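The Key to Number 43

Arsalan Niazi came back to Hanow on the morning bus with one suitcase and the key to his uncle's flat. The letter from the lawyer was dated 4th January and said he had the rest of the month to clear the place out. It also said there was a debt of 2245 to the Abbasi bakery, written down with no explanation.

His uncle had never owed anyone anything, as far as Arsalan knew. He used to pay for the newspaper a year ahead.

The flat was on the top floor of the Trovwood building. Arsalan put his suitcase in the hall, opened a window and started with the bedroom, the room he wanted to be done with first.
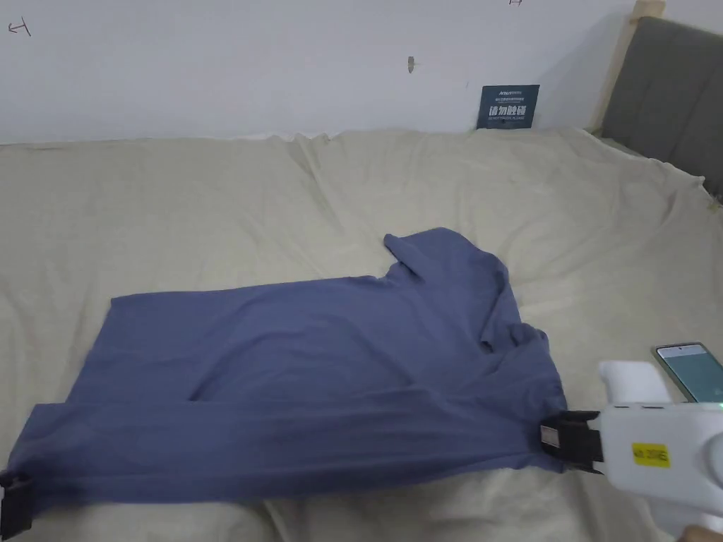 Who had written to the lawyer about the debt?

The baker had, a man named Davoud Bakhtiari, and he had signed his full name twice.

Arsalan walked over at noon. The bakery was smaller than he remembered. Davoud was behind the counter with flour up to his elbows, and he didn't seem surprised to see him.

"You look like him," Davoud said. "Around the mouth."

"I came about the money."

"Sit down first."

He brought out tea and a green account book. The first entry was for 210. The others were smaller, and beside each one was a set of initials that were not his uncle's.

"He paid for other people's bread," Davoud said. "They came in, they said his name, I wrote it down. He settled up every winter. This winter he didn't get to it."

Arsalan turned the pages. M.M. was there most weeks. So was S.S. He asked who they were and Davoud shrugged and said they were customers.

He went back to the flat and worked until dark. He found a drawer of bus tickets, a box of light bulbs that were all the wrong size for the lamps, and three letters from his own mother, unopened. He put the letters in his coat.
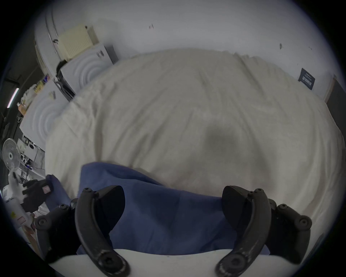
Upstairs at the Trovwood, first evening

The next day a woman knocked. She said she was So-ying Su from the second floor and she had heard the furniture moving. She had a bag of rolls with her. He looked at the bag, then at her, and worked out the initials.

"He told me it was a coupon," she said when he asked. "He said the bakery had a coupon for people in the building. I believed that for a whole year."

"And then?"

"Then I went on using it."

She stayed and wrapped the plates in newspaper. She was quick at it — much quicker than he was — and she talked about the boiler, the stairs and the winter the pipes froze. She didn't ask about the letters on the table.

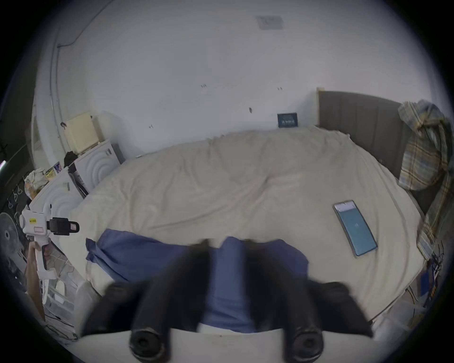 Mudassar Minhas told him later, on the stairs, that the old man had been no saint and had once gone a whole summer without speaking to him over a borrowed ladder. He said he had gone on eating the bread the whole time.

Arsalan had 413 in his account and a return ticket. He sold the clock and the good chairs to Fulvio Barbieri, who ran the secondhand shop on Rarnon Street and paid less than they were worth. It still wasn't enough. He told Davoud he would send the rest in parts.

"Fine," said Davoud, and wrote it in the book.

On the last night he opened his mother's letters. They were short. She asked his uncle how he was, whether he was eating, and whether he would come for the holidays. The third one asked the same things in the same order. 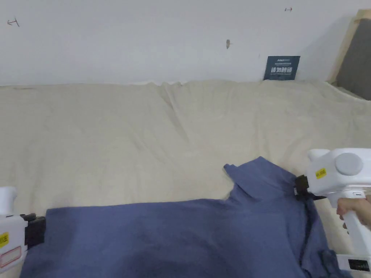

Did he ever learn why they had gone unopened?

His mother thought it was pride and So-ying thought it was fear, and he never found anything in the flat to settle it.

He left the key with So-ying in the morning. The bus was late, so he went into the bakery and asked for a loaf. Davoud wrapped it and waited. Arsalan paid for it, and then he paid for one more and told him to put it in the book.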